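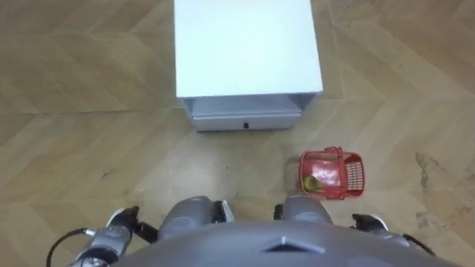 Skunddale House Residents, minutes, July meeting, play room and storage. Started late, 7:40 pm, door code had changed. Main business was the play room and what to do with it before the Biwott families move in upstairs. Nadja wants the white cabinet with the drawer to stay where it is, low enough for the kids, and the red basket kept next to it on the floor for balls, so a ball goes in the basket and not in the drawer. Agreed after some talk, see item 2.

Present: Asabe Obi (chair), Kevser Tatlı, Yulan Lu, Nadja Bühler, and from 8 pm Lawal Akande. Notes by Yulan.

Apologies: Selton (building management) sent an email instead of a person. Read out under item 5.

1. Last minutes
OK. One correction, Kevser did NOT offer to paint the hallway, she asked if anyone was going to. Corrected. Coat hooks still not up. Carried over again.

2. Play room, storage
Nadja had drawn up a plan on the back of an envelope, passed round. Long discussion.
Cabinet: stays. Lawal (later) asked if it could go against the window wall, Nadja says it blocks the heater there. Stays.
Drawer: Kevser says it's a pain, one little dark knob in the middle and it's down low, adults have to crouch. Asabe: it's for the kids, adults can crouch. Kevser would like two handles. Asabe not keen on drilling holes in the front. Left it that Kevser brings samples next time and we look at them, no drilling till then.
What goes in the drawer: puzzles and paper only. It's shallow so nothing tall. Train track out, it jams. Nadja to sort.
Top of cabinet: to be kept clear. Has been used for mail, mugs, somebody's bike helmet. Yulan to put up a note.
Basket: balls only. No shoes. Tennis balls fine inside, anything bigger goes to the shed. Asabe asked for one more basket the same kind for the blocks, see-through sides so you can tell what's in it without tipping it out. Agreed, up to $9. Nadja to buy.
Proposal to buy the tall shelving unit from the Brirnance catalog ($74 plus delivery). Yulan for, Kevser and Nadja against, takes up floor. Asabe said wait and see how the second basket does. Not voted on. Back in the fall if anyone still wants it.

3. Floor
Darker patch on the right as you face the cabinet, plus a small mark over on the left. Lawal thinks juice. Kevser thinks it's older than that and was there when the rug came up. No agreement on what it is. Lawal will try warm water and dish soap on a corner first, no bleach, no steam mop, Selton's floor people were very clear about steam on laminate. If it won't shift we leave it or put a rug down.
Rug: the old one is gone, not coming back. Nadja likes the zigzag floor and would rather see it. Yulan worried about kids slipping in socks. Could do a small rug with rubber backing by the door only. Kevser has one in her storage cage, will measure it.
Felt pads for under the cabinet so it doesn't scratch when it's pulled out for sweeping. Asabe has a pack left over, will bring down.

4. Tidying rota
Not working. Two names on the sheet since spring and one of them is Asabe. New plan:
Everybody puts things away when their own kids leave, ten minutes tops.
Proper clean once a month, floor swept then damp mopped, drawer emptied and wiped out, basket rinsed in the utility sink.
Lawal takes July. Kevser takes the one after. Then Yulan, then Nadja.
Lawal asked who does the trash. Whoever does the clean.
Kevser raised the broken toys again. If it's broken, throw it out, don't put it back for somebody else to find. Nobody against.
Lost and found: box is full. Items left at the end of the month go to the thrift store. Asabe to email everyone first with a list, last time there was a complaint over a raincoat.

5. Email from Selton
Read by Asabe. Short version: hallway light to be replaced, no date. Stroller parking under the stairs not allowed, fire rules. They want the play room locked by 9 pm. Lawal said 8 would be better, his bedroom is on the other side of that wall and he hears every bounce. Discussed. Room stays open till 9 as per Selton but no ball games after 8. Vote: 4 for, Kevser abstained.
Strollers, no answer to where they should go instead. Asabe to write back and ask.

6. AOB
Yulan: spare key is missing from the hook. Please check pockets.
Nadja: can the Biwott families have a say on the drawer handles etc once they're in. Yes of course, invite them to the next one.
Kevser: crayons. Washable only from now on please.
Lawal: are we having the courtyard supper this year. Ran out of time, put first on the agenda next meeting.

Actions
Nadja, second basket, sort drawer
Kevser, handle samples, measure rug
Lawal, test floor mark, July clean
Yulan, note for top of cabinet, new rota sheet, type these up
Asabe, felt pads, lost and found email, reply to Selton re strolers and the light

Closed 9:05 pm. Next meeting same place, date to be sent round, bring own chair if you can as there weren't enuogh.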